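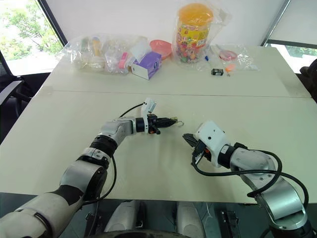
**Celalus** is a software stack for two-armed robots that work with small objects on a table. It covers the whole path from camera images to joint commands: perception, task planning, motion planning, low-level control, and a set of tools for recording and replaying runs. It was started at the Tranville workshop by Zoila Escobar, who is still its lead maintainer, and its first public version was released on 24 Mar 2020.

The project is best known for its handover planner, called Mamani, and for its replay viewer, called Ronari. Both can be used without the rest of the stack, and many people meet Celalus through one of them first.

## Background

Escobar began the code as a replacement for a pile of separate scripts. Each arm had its own program, each camera had its own clock, and passing an object from one gripper to the other meant starting two programs by hand and hoping they stayed in step. The first version of Celalus was a single shared clock and a message log, with no planning in it at all. That log format has hardly changed, and it remains one of the most pleasant parts of the system to work with: every image, joint reading, and command is stored with one timestamp, in one file, in the order it arrived.

Perception was added next, then a simple grasp chooser. The handover planner came last before release and took up the larger part of the work. Early notes from the project list 16 separate ways a handover could fail, from "receiver closes early" to "giver lets go on a stale force reading," and each later became a named test. The names are wonderfully blunt, and new contributors are pointed to them before anything else.

## Design

Celalus runs as a group of small processes. Each one reads from the log and writes back to it. No process calls another directly. A planner that wants to know where a gripper is reads the latest joint message like everybody else.

This has one great benefit. A recorded run and a live run look the same to every part of the system, so a bug seen on the real arms can be chased at a desk later, with the same code and the same timing. The cost is disk space, and long sessions fill drives quickly. A trimming tool, `cel-trim`, cuts a log down to the minutes around a chosen event.

### Perception

The perception process takes images from any number of cameras, though most setups use one looking down over both arms and one on each wrist. The overhead view decides *what* is on the table and *where* it is in general terms. The wrist views take over for the last stretch, when a gripper is close and its own fingers hide much of the object from above.

Switching between the two is handled by a weight that slides with distance. Far away, the overhead estimate wins. Close in, the wrist estimate wins. In between, both are used, and the process raises a flag if they disagree by more than a set amount. That flag is one of the most useful signals in the stack. A bent camera mount, a bad calibration, or a shiny part that fools one of the views will nearly always show up there first.

Objects are stored as a body plus optional *features*. A feature is a named part with its own pose: a hook, a handle, a rim, a hole. The planner can then ask for "the tip of the hook" without knowing anything about the rest of the thing. Features may also have a state, such as open or closed.

### Small and shiny objects

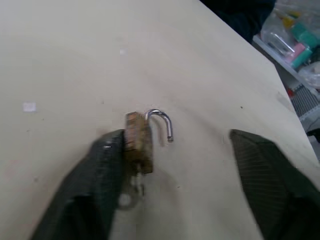
*Wrist camera view of a brass padlock with its shackle open. One finger touches the lock body while the other stands clear of it.*

Padlocks are a favorite test object among Celalus users, and it is easy to see why. A padlock packs a lot of trouble into a small shape. The body is a plain block and easy to fit, but a polished shackle reflects the lights and the table, so its edges shift from one image to the next. The shackle can also be open or closed, and turned to either side when open.

The perception process deals with this by fitting the body first and then searching for the shackle only where it could be, given the body. Bright highlights are masked out before the fit. The shadow on the table is kept in, which surprised many early users. A curved shadow next to a curved shackle gives a second hint about its height and angle, and on an even, pale surface it is often cleaner than the metal itself.

Motion blur is treated as information too. Every wrist image is tagged with the speed of the arm at that moment, and the fit is allowed to be looser along the direction of travel. Images above a speed limit still get logged, but they do not update the feature poses. Parts that hang and swing, such as a key on a ring, are marked *loose* and given a wide margin in place of an exact pose. Planners are expected to keep out of that margin or to wait for it to shrink.

### Planning with Mamani

Mamani plans for both arms at once. Given an object, a giving arm, and a receiving arm, it searches for a meeting pose where three conditions hold: the receiver can reach a free part of the object, neither arm is near a joint limit, and each arm can back straight out if something goes wrong. The third condition is the one that sets it apart. A plan without a clear retreat is thrown away even if everything else about it looks good.

The search works backward from the retreat. Mamani first picks a pair of safe exit paths, then looks for a meeting pose that both of them can start from, and only then plans the approach. Escobar has described this order as "parking before driving," and the phrase stuck; the module that does it is called `parking`.

Cables are part of the model. Arms with outside wiring are given a loose tube around each cable run, and the planner avoids wrist turns that would pull the tube tight or sweep it across the other arm. The tubes are set by hand in a setup file. They are coarse, but they work very well for their simplicity, and users who skip this step tend to come back to it.

The release notes for the first public version give a test set of 955 recorded handover requests. Mamani runs through the full set each time its code changes, and any plan that differs from the stored one is shown side by side with the old plan for a person to approve. A harder subset of 410 requests uses objects with hooks, loops, or loose parts.

### Control

The control process follows the planned paths and watches the grippers. Its central job in a handover is the *release rule*, which decides when the giver may open. The rule asks for a firm closing signal from the receiver, then a small test pull, and then a matching change at the giver's fingers. Only when all of these are seen, in order, does the giver let go.

The test pull is gentle and can be tuned per object. For items with a thin grip area, such as a small hook held by its base, it is usually turned down and made slower. If the test fails, it is tried again up to 2 times, and after that both arms hold still and ask for a new plan.

Gripper fingers are modeled as pads with wear. A pad that has gone smooth in one spot will slip sooner there, and the control process keeps a simple running score for each part of the pad. Grasps are nudged toward the better areas. This feature came in as a side project during April and was popular enough to be turned on by default.

### Replay with Ronari

Ronari opens a log and plays it back with every camera view, joint trace, and planner message lined up on one timeline. It can be scrubbed frame by frame, and a click on any planner message draws the paths that were considered at that moment, including the rejected ones.

The rejected paths are where Ronari really shines. When an arm takes an odd route, the reason is usually sitting right there in a faded line: a better path that came too close to a cable tube, or one that had no exit. A side panel lists the test names that apply to the current moment, so a failure seen on the timeline can be turned into a new test with a single menu command.

Ronari can also swap one process for a newer version during playback. The old log feeds the new code, and the two sets of results are drawn in different colors. Perception changes are nearly always checked in this way before they are tried on live arms.

## Setup files

A Celalus installation is described by three plain text files:

- `arms.cel` holds joint limits, base positions, cable tubes, and finger pads.
- `eyes.cel` holds camera positions and lens settings, plus the distance at which wrist views begin to take over.
- `table.cel` holds the work surface, including its edges, seams, and keep-out areas.

Seams matter more than newcomers expect. Where two tables meet, there may be a small step in height, and a finger sliding along the surface can catch on it. Marking the line in `table.cel` tells the planner to lift across it. The same file can mark a storage strip along the back, so that items kept there are ignored by perception and avoided by the arms.

## Limits

Celalus assumes that the arms are bolted down or otherwise fixed during a task. Soft goods such as cloth and open bags are outside its object model. Clear plastic is detected poorly by the overhead view, and the manual suggests placing it in a keep-out area when it has to share the table. Turning a key in a lock is possible with custom code, but there is no built-in skill for it, and the force settings must be written by the user.

The feature list for an object still has to be typed in by hand. A branch that learns features from replay logs is open for testing, and its log reader is shared with Ronari.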